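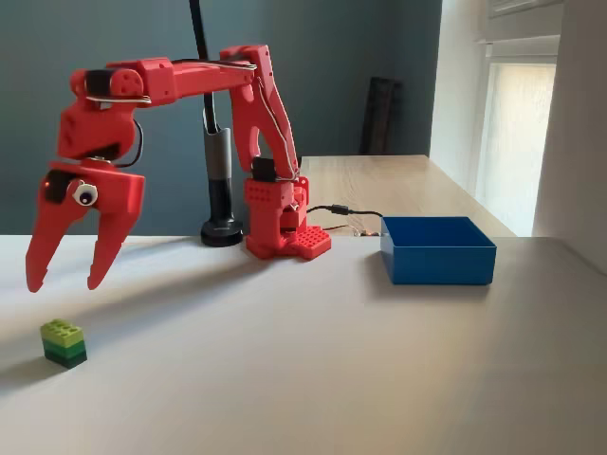
Flelano bench arm with two-finger gripper open, three-brick stack and open blue box

Flelano Bench Arm: Product Information and Conditions of Good Practice

The Flelano is a small tabletop arm supplied by Flimance to schools, colleges and workplace training centres. It is intended for teaching the handling of light objects and for introducing learners to the rules that apply to automated equipment. It is not certified for production use and must not be used to handle food, glass, chemicals or live electrical parts.

Price: 349 per arm, excluding delivery
Order unit: single arm, with printed handbook
Handbook: 82 pages, English
Guarantee: 24 months from date of delivery

Construction

The body of the arm is 3D printed in red plastic and driven by servo motors at the joints. The gripper has two tapered fingers with small notched teeth on the inner edges, suited to toy building bricks and similar pieces. The arm stands on a perforated base plate. Bricks, boxes and lamps are not included in the order unit.

Status of the Zundska Bench Code

All Flelano arms are sold on the understanding that the purchaser will follow the Zundska Bench Code, which is printed in full in the handbook. The Code is a statement of good practice drawn up for small arms in teaching rooms. It does not replace national law or the purchaser's own risk assessment, and where the two differ the stricter requirement applies.

Setting out the bench

The arm shall be placed on a flat, level surface and secured before power is connected. The full reach of the arm shall be marked out or otherwise made known to every person at the bench. Only the pieces needed for the current task, and the container that is to receive them, may be kept within reach of the gripper.

Lamps with a weighted foot are permitted on the bench. The purchaser must check, at low speed and through the whole of the planned movement, that no part of the arm will strike the pole. This check is to be repeated whenever the lamp or the arm is moved.

Cables shall be led away from the working side of the arm. Cables fitted along the links must have enough slack for the joint to turn fully, but no loop may hang where the fingers can catch it. Exposed circuit boards are to be kept clear of the pieces being handled. Purchasers who wish to enclose their boards may order the Cisneros cover separately.

Conduct during operation

One person shall be named as operator for each session and shall remain within reach of the power switch. Hands must be kept out of the marked area while the arm is powered, including when it is standing still. A piece that has been dropped may be picked up only after the operator has switched off and said so aloud.

Stacks shall be no more than 3 bricks high during a learner's first exercises. Taller stacks may be introduced at the discretion of the instructor.

Loose sleeves, lanyards and long hair must be secured. Eye protection is recommended during first trials of a new program.

Inspection and records

Screws, brackets and finger teeth shall be inspected before each session. Any printed part showing a crack must be replaced; glued repairs are not accepted under the guarantee. Inspections are to be entered in the log at the back of the handbook, together with any change made to the arm. Decorations may be fixed to the gripper housing if they do not touch a moving part or cover a screw.

Ordering and returns

Orders are accepted from registered institutions by purchase order. Returned arms must be accompanied by a copy of the inspection log. Spare fingers, base plates and servo motors are listed under Flelano Parts. Orders received before noon are processed the same working day.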